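冬タイヤの空気圧と、車検の見積もり

1月の終わりに、車を車検の見積もりに出した。中古で買って5年になるディーゼルのワゴンで、店はいつものDurkura。受付で鍵を渡し、待合のテーブルで書類に住所を書いた。代車は頼まなかった。

見積もりは思ったより細かかった。法定費用のほかに、ブレーキフルードの交換、エアコンフィルター、ワイパーのゴム。バッテリーは電圧が少し落ちているが今回は様子見でよい、とのこと。フィルターとワイパーは自分で替えるので外してもらった。フィルターはグローブボックスを外せば手が入るし、前にも一度やっている。

見てもらって助かったのは空気圧だった。左の後ろだけ低かったらしい。釘は刺さっておらず、バルブの根元からわずかに漏れていたそうだ。冬タイヤに替えたときに自分で測ったつもりだったが、記録を見ると右の前後と左の前しか書いていない。左後ろは測り忘れたのだと思う。バルブは四輪とも交換にした。

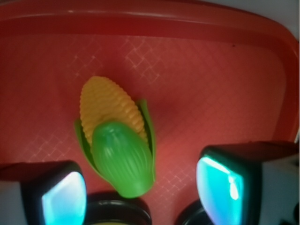
文・Corentin Delorme
2021年2月 カテゴリ:車のこと

車検そのものは一泊で終わった。引き取りのとき、整備を担当したWiegandさんから交換したバルブを見せてもらった。曲げるとゴムに細かいひびが出る。前の持ち主のときから替えていなかったのかもしれない。

帰りは少し遠回りをして、Riltauの峠の手前まで走った。ブレーキの踏みしろは前より手前で止まる感じがする。フルードのせいか気のせいかは分からない。後ろから聞こえていたゴーという音はまだ残っている。時速46キロを超えたあたりから出るので、タイヤの減り方を疑っている。春に夏タイヤへ戻して消えなければ、ハブベアリングを見てもらうつもりだ。

燃費も書いておく。車検の前に満タンにしてから次の給油までに603キロ走った。前回は同じような使い方で727キロだったから、だいぶ落ちている。寒い時期で暖機が長いし、渋滞にも二度はまった。空気圧だけが原因とは言えないが、次の給油でもう一度比べる。

フィルターはまだ届いていない。Plendellの品番を控えておいたのに、注文画面で年式を一つ間違えて、取り直しになった。ワイパーのゴムは運転席側だけ先に替えた。助手席側は長さが違うので、週末に店で現物を見てから買う。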